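Stedness Rorum G2 hand-held gripper for demonstration recording

Product page, revised October 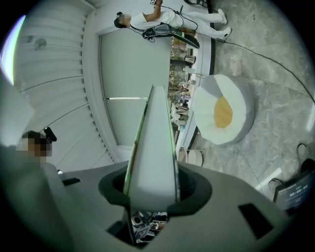 The Rorum G2 is a hand-held gripper with an onboard wide-angle camera, sold by Stedness for teams that record manipulation demonstrations without a robot on site. The operator holds the tool, does the task, and the unit logs video, finger opening and tool pose to one file. The camera is fixed to the housing and looks out along the finger, so the curved upper surface of the housing and the pale blade stay in view at all times. The lens takes in a great deal beyond the work. With the tool in a room with a marble floor and a long counter of bottles, jars and cups, straight lines such as wall slats bow strongly toward the rim. The calibration file supplied with each unit corrects for this. Do not crop the raw video before applying it.

Fingers

The standard finger is a flat, narrow blade that tapers to the tip. It suits small containers and packaging. A wider soft finger is available for fabric and cushions. Fingers are held by one captive screw and can be changed in the field. Recalibrate finger opening after every change -- the routine is in the Setup menu and asks for two full open and close cycles.

Maximum opening is 124 mm. The trigger has no force feedback. Murray Lapointe, who maintains the firmware, advises operators to close slowly on thin glass until they know the feel of the spring.

Recording

Sessions are started and stopped from the Trillska tablet app or from the button under the handle. The app shows a session timer and the free space left on the unit. Default file length is 300 seconds, after which a new file opens with no gap in the data. Two units can be paired for tasks that need both hands. Pair them before the session starts; pairing during a recording is not supported in the current firmware.

Power and cable

The G2 runs from a belt pack or from the wired supply. Battery life on the belt pack is almost 14 hours with the screen off. The wired supply is lighter on the wrist but the cable has to be managed. Route it behind the operator and leave slack for turns.

Faces

Trillska includes a face pixelation pass that runs at export. It is on by default and writes a second copy of the video. Heads close to the lens or in fast motion should be checked by hand.

In the box

Gripper unit, standard fingers (pair), belt pack, wired supply, Bakke hard case, calibration file on card. The tablet is sold separately.

Orders and loan units: Hélène Thibodeau, Stedness sales desk. Loan period is 14 days.

14 shares 2 comments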